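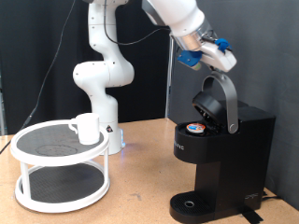 Do subscription box reviews tell a reader how long people keep paying? Very little in our sample supports that.

4.2 First-box praise and renewal

We read 2453 written reviews of the Witar and Lencho home boxes and matched them, with the sellers' consent, to order records. Reviews of a first box were warm almost without exception. Renewal was another matter. Roughly a third of the most pleased reviewers had cancelled by the fourth box, and their wording looked much like that of people who stayed.

Retamal and Farías argue that the printed letter and tip cards raise loyalty. We doubt it. Their study followed buyers for 9 weeks, and a bimonthly box reaches the door once or twice in that time. Many of their buyers had also been sent the first box free, a point they mention only in a note.

Figure 4. Share of subscribers still paying, by box number, for Witar (solid line) and Lencho (dashed line).

The two lines in Figure 4 part after the second box, when Lencho raised its price. We would not read more into the gap than that. Ojeda's coding of tone, checked by Bellamy on a second pass, did not predict it.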